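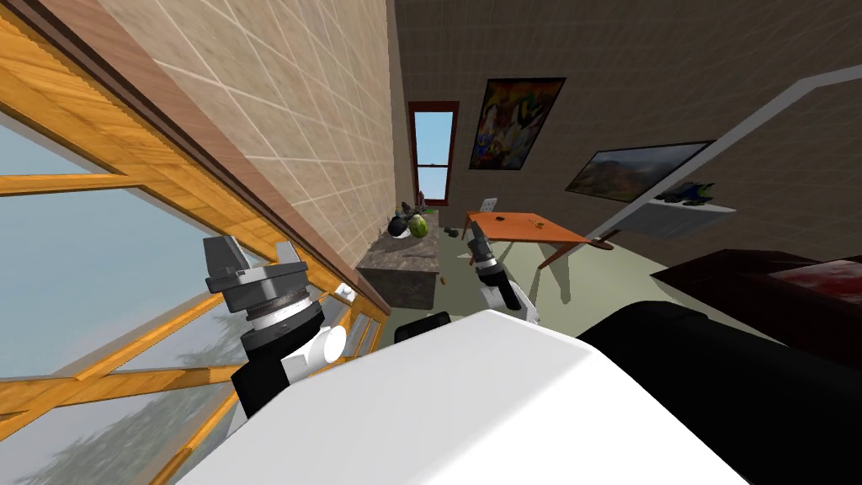
Trila Editorial Desk
Staff writers, robotics and automation entries

Teaching by demonstration

Teaching by demonstration, also called programming by demonstration or learning from demonstration, is a way of giving a robot a new task by showing it the task being done. A person moves the robot through the motions, either by hand or from a distance, while the robot's joint positions and camera views are recorded. The recordings are then played back directly or used to train a control program.

Hand guiding

In hand guiding, also known as kinesthetic teaching, the teacher takes hold of the arm and moves it. The motors are set to hold up the arm's own weight and give way to a light push. The method needs little extra equipment and is common in small factories, where an arm may be taught a pick-and-place job by the person who used to do it.

Its main limit is that one person has trouble guiding two arms at once. The teacher's hands and body also tend to block the cameras, so hand-guided recordings are often played back a second time to get clean video.

Remote control

In remote control, or teleoperation, the teacher stands apart from the robot and works an input device. Common devices include:

Leader arms – smaller copies of the robot's arms, which the real arms follow joint by joint
Handheld controllers, tracked in space, with a trigger for each gripper
Gloves, used mostly with many-fingered hands
Keyboard or 3D mouse, slow but cheap

Leader arms are easy to learn because the teacher can feel where a joint stops. Handheld controllers allow more freedom of movement, but the software has to work out the joint angles, and an arm can stall when asked to reach too far.

Simulated demonstrations

Demonstrations can also be given to a simulated robot. A two-armed model with simple two-fingered grippers may be placed in a computer-rendered room with tables, counters, shelves and small objects, and driven with the same devices as a real machine. Nothing breaks, and a room can be reset in a moment. Contact is the weak point, as soft or slippery items are hard to model well.

Views taken from a robot's own body often look tilted or crowded by its arms. They are usually left uncorrected in training data, so that the program learns from the view it will have when it runs.

Recording sessions

A single demonstration is called an episode. It normally starts from a rest position and ends when the task is done or given up. At the Dulley workshop in Mestevby, a session is made up of 13 episodes of one task, with a break of five minutes before the next session. Objects are moved slightly between episodes so that the robot does not simply memorize one path.

Failed episodes are either thrown out or labeled and kept. The Stockdale format, used by the same workshop, stores two labels with each episode – one for the result and one for the teacher's skill level.

Common problems

Teachers differ in speed and style, and a program trained on mixed recordings may hesitate where they disagree. Long pauses are another source of trouble and are often trimmed.

See also: Teleoperation; Imitation learning; Robot simulation; Teach pendant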